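30/04/2025

Wrote most of this on the bus so forgive the state of it.

The Kimenholm lantern parade is moving indoors next year. You'll have seen the notice. From the high street to the ground floor of the Limberg centre, between the phone shops and the escalator, with a proper stage and a proper sound system and a prize for best costume. I think it's a mistake. A friendly, well meant, well funded mistake, but I'd like to say so before the posters get printed.

First, credit. The Limberg people have been decent. They gave the parade a warm room to change in last February when the sleet came in sideways, and they didn't ask for a banner in return. Anutell paid for the band. Fine. Good. Bands cost money and I like a band.

But a parade goes somewhere. That's the whole point of the thing. You stand outside your own front door, or your nan's, and it comes past you. People who'd never cross town for a show get one anyway – the man in the upstairs flat with his window open, the kitchen staff from Quiroga out on the step in their aprons. None of them are going to queue for a wristband.

And there will be wristbands. The notice says up to 3000 people, which sounds generous till you remember the street never had a number on it at all.
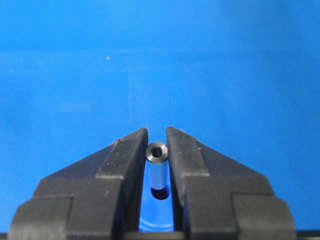
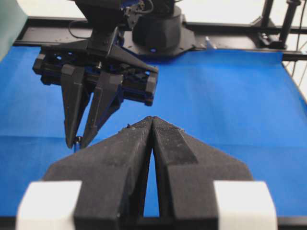

Then the costumes. I have strong feelings about the costumes. The best thing in the whole parade this year was a heron, made by Anca Cozma and her two sons out of tent poles and old net curtains, and it wobbled. It went round the corner by the chemist and everyone went quiet, then everyone cheered. Put that heron under shop lights and you see the tape. You see the cable ties. Half of what makes these things lovely is that it's dark and a bit windy and you only get a glimpse.

A prize makes it worse. I know, I know, everyone likes a prize. But once there's a judge there's a standard, and once there's a standard somebody's uncle hires a gown from the city and the tent pole families feel silly. I've watched it happen to the spring fair. Sixteen entries the first year of judging, all sorts, cardboard, bin bags, one lad dressed as a bus stop. Now it's mostly satin and it's mostly the same four familes.

The case for moving is weather and safety, and I don't want to wave that off. The bottom of the hill gets slippery. Pushchairs and candles are a bad mix, though we've mostly gone over to battery lights now. The road closure costs money and the forms are a misery. All true. So shorten the route. Start at the library, skip the hill, finish in the Limberg car park with the band and the hot food, and let people wander inside if it pours. Everyone gets something. The shops would do better out of it too, I'd bet, than from a crowd stuck behind a rope.

I asked at the information desk whether the decision was final and was told there's a comments box. It's by the lifts, ground floor, slips of paper next to it, no pen so bring one. Fifty slips saying "keep it on the street" would be hard to ignore. I've done mine. My handwriting was terrible but I think they'll get the gist of it.

Anca says the heron is coming back either way, but it wont fit through the revolving door.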